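I signed up for a choir, you guys! Me, who mouths the words to Happy Birthday. It meets every Thursday over at Mellevora, and I was sweating before I got my coat off. 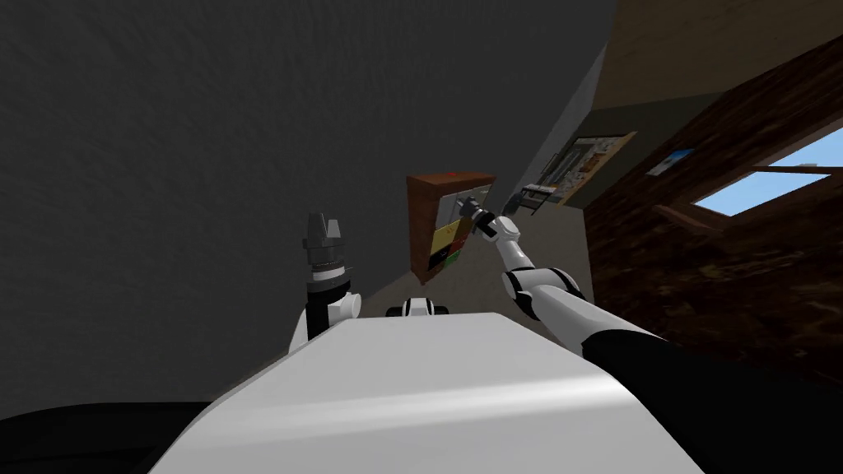 They put me with the altos – low, safe, lots of humming. The woman next to me sang straight into my good ear, and I just copied her. 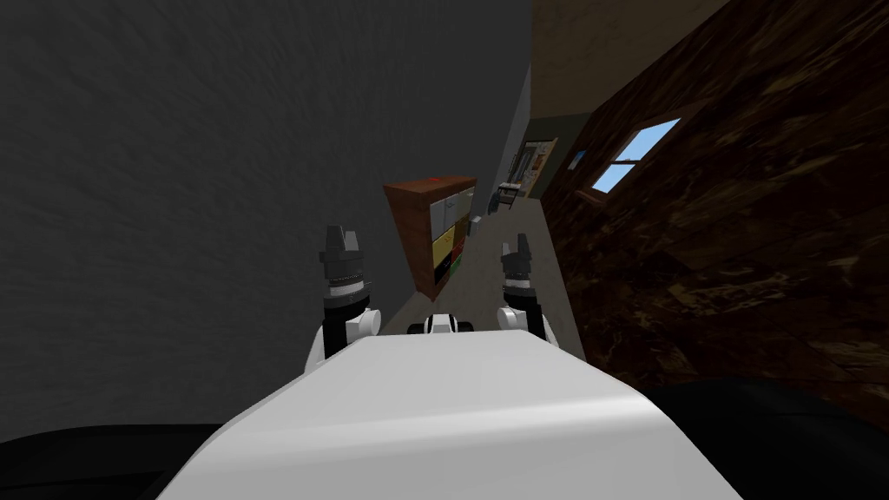 What we're singing

Mostly folk songs, plus one 80-page monster that Kálmán Szabó (our director) swears is fun.

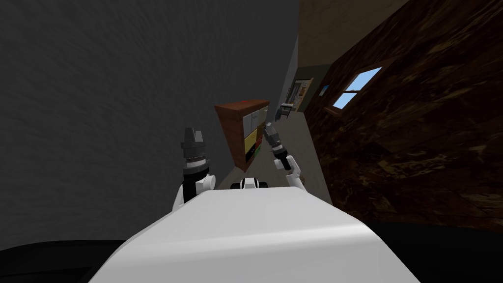
I've got the first two verses down and I practice in the car. Next week we start on the Latin!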